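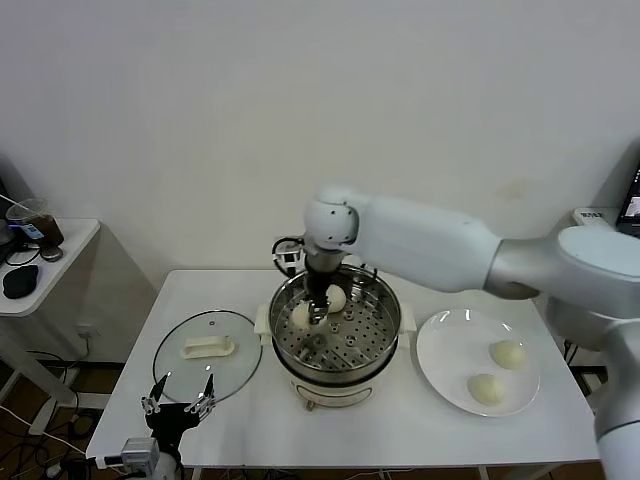
Atallah bench, Brolville lab
Pre-session safety checklist with comments, steamed bun transfer task
Checked 09/02/2024. Comments are the checker's own and may be ignored at the reader's risk.

Section A. Before power to the arms

1. Emergency stop within reach of the operator's seat. PASS
Pressed, latched, released. The one on the wall also works, as the people on the next bench now know.

2. Work area marked out and clear of people. PASS
Tape is lifting at one corner. Re-stick.

3. Cables off the floor or covered. FAIL
Black and white cables in a tangle under the side table and running towards the legs of the main one. Raised in December, when it was described as temporary. Needs a cover strip before the next session.

4. No drinks near electrical items. FAIL
Plastic cup of something brown on the side table, with thin cables for company. Move it to the kitchen.

5. Arm base bolts tight, joint covers fitted. PASS

Section B. Steamer and food

6. Steamer stands level and away from the table edge. PASS

7. Steamer unplugged for grasp trials. PASS
The Lamgate protocol calls for unheated trials only. A heated run needs its own form, and a better reason than lunch.

8. Glass lid put down flat, outside the path of both arms. PASS, with comment
It is flat, to the left of the steamer. The second gripper also lives on that side. Add a lid position to the table plan so that its survival stops depending on good manners.

9. Buns used in trials are not eaten afterwards. PASS
Sign put up. The previous sign was read as a suggestion.

10. Fingers wiped down before and after each block. PASS
Log sheet filled in for both blocks, though in pencil.

Section C. Grippers and software limits

11. Closing force limit loaded from the Lorkero settings file. PASS
Checked on screen and with the gauge. The two agree, for once.

12. Basket rim entered as a keep-out zone. PASS
The zone is still a plain cylinder and knows nothing about the side handles. Fine for lifts straight up, less fine for a sideways exit. Please fix before anybody tries one.

13. Arm stops when the operator lets go of the pedal. PASS
Tried 40 times, no misses. Dull work, recommended.

14. Camera mount under the second gripper secure. PASS

Section D. Recording the method

15. Trial count matches the log. FAIL
The log has 1538 trials and the results folder has 1536. The 2 missing ones must be found or struck out before the success rate is quoted to anyone.

16. Squashed buns counted as failures. PASS, with comment
The method compares a fixed finger width with one set from the camera view, and the score is whether the bun reaches the plate undented. 332 trials were marked "slightly dented". Slightly is not a category on the form. Two people should re-mark them separately, without seeing which method was used.

17. Bun starting positions drawn from the random list. PASS
Somebody had been tidying them by hand between trials - kind, but please don't.

Result: session may go ahead once items 3 and 4 are cleared. Item 15 does not stop the arms, only the paper.

Next check due before the first heated run.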